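Chapter 4
Sorting and Throwing Away

Key terms: discard, container, wrapper, liner, holding pile

Most housekeeping courses begin with washing and wiping. This one begins with the bin. A room can't be dusted or swept properly while there is trash on the surfaces, and clean laundry put away in a cluttered room tends to come back out again. In the order of work given in Chapter 1, discarding comes first, folding comes second, and cleaning with water or cloths comes last.

Bedrooms are a good place to practice. They collect small trash: snack wrappers, shopping bags, receipts, and empty containers from creams and sprays. These items turn up among clothes and bedding, where they are easy to miss. Domenica Imhof, who taught the first version of this course at the Pfister training center, had her students clear one bedroom every Wednesday and write down each thing they threw out. One class list ran to 43 items. Ten of them were plastic bags. 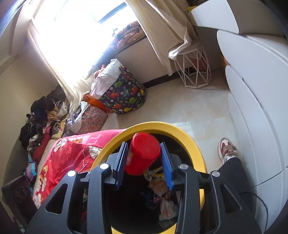
Bring the bin to the work. Set it next to the bed or the pile of clothes so that each item travels a short distance and can be dropped straight in. A wide, round opening is easier to use than a narrow one. Crumpled bags and wrappers take up more space than their weight suggests, so press them down before the bin looks full.

Rigid containers need a second look. Check that they are empty, and read the label for disposal directions. Aerosol cans and batteries often fall under local rules of their own, which are covered on page 91.

Clothes are handled separately. Leave them in one holding pile until the trash is gone, then sort them by the method in Section 4.2. Shake out blankets last.

Before you read on, choose a room you know well and list the kinds of trash you would expect to find there. You will need the list for the first activity.

4.1 Deciding What Is Trash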